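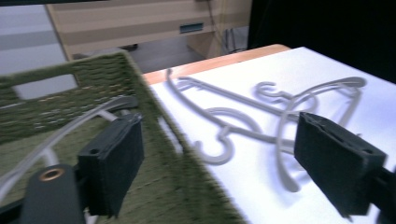 ## 4. Checking and setting up the hand-held gripper

Okay, so you've got the gripper bolted together from section 3 and you want to go grab things with it. Please don't yet! I did exactly that with my first one and spent a whole evening wondering why the left jaw always arrived a hair before the right. Give this section half an hour and you'll save yourself that evening.

You'll need the small hex driver from the Drarel kit, a soft cloth, a bit of paper tape, and something awkward to pick up. I use hangers and a woven basket, and I'll get to why in 4.3.

### 4.1 The finger pads

1. Open the jaws all the way and leave them there. If they drift closed by themselves, the return spring is in backward (go back to step 3.6, it's a two-minute fix).
2. Look at the flat inner faces of the two black pads. They should be clean and bare. I've found tape residue, cat hair and once a whole grain of rice stuck on mine.
3. Wipe both faces with the dry cloth. No alcohol – it leaves the matte surface shiny in patches and the pads get slippery there.
4. Find the screw hole on the top edge of the left pad. Put the driver in and turn until it's snug, then stop. A quarter turn past snug is already too much.
5. Do the same on the right pad, which has a pair of small holes along the top. Go back and forth between them a little at a time so the pad doesn't end up tilted.
6. Squeeze the trigger slowly and watch the pads meet. You want them touching along their whole height.

**Note:** If there's a sliver of light at the top when the pads are shut, loosen the right pad, close the jaws gently on a folded sheet of paper, and tighten again with the paper still in there. Lauri Hirvonen posted this trick on the Femier board back in September and I haven't reached for the shims since.

### 4.2 The arms and the bracket

1. Hold the left arm near the base and wiggle it. A tiny bit of play is fine. If it clicks, it isn't.
2. Check the brass-colored ring in the arm. It should sit level in its round hole and you shouldn't be able to spin it with a fingernail. A loose ring gets pressed back in with your thumb and a cloth over it, never with pliers.
3. Check where the right finger joins its bracket. Both bolts get the same treatment as the pads, snug and done.
4. Open and close the jaws 33 times. Yes, I know, but the grease really does need it, and the stroke feels completely different by the end!

**Caution:** Keep your free hand away from the jaws while you do this. The spring is stronger than it looks and it bites.

### 4.3 The hanger test

I used to test with foam blocks, and everything passes with foam blocks. Plastic hangers are much meaner: thin bars, curly hooks, and they tangle the second you put two of them down together. Perfect, in other words.

1. Lay a couple of hangers on a pale, smooth table, overlapping. Don't tidy them.
2. Put the basket to one side of them, close enough to reach without moving your feet.
3. Come down over the top hanger with the jaws wide open and close on a straight bar, well away from the hook.
4. Lift slowly. If the second hanger comes along for the ride, put both down and try the other end of the bar.
5. Carry it over the basket, lower until the fingers are just inside the rim, and let go.
6. Repeat until you've done 13 clean drops in a row. A miss sends you back to zero, sorry.

If the bar twists between the pads, repeat step 4.1.6. If it slides straight out, the pads are dirty or the trigger isn't reaching the end of its travel, and section 5 covers the second one.

**Note:** A woven basket can catch the corner of a pad. Open the jaws a little less on the way in if that keeps happening – you can widen them again once you're past the rim.

### 4.4 Looking after it

Wipe the pads before each session. Regrease the slide every 500 grips with the Potness grease (the small tube lasts ages), and swap the pads at 700 even if they look okay. Mine looked okay too, and then I held the new ones next to them and the old faces had gone visibly hollow in the middle.

Keep the old screws in a jar. The Akyol replacement pads ship without any, and the thread is an annoying one to find in stores.

Store the gripper with the jaws open. Closed for a week leaves a dent in the pads that takes a day or so to come out, and your hanger test will be rubbish until it does.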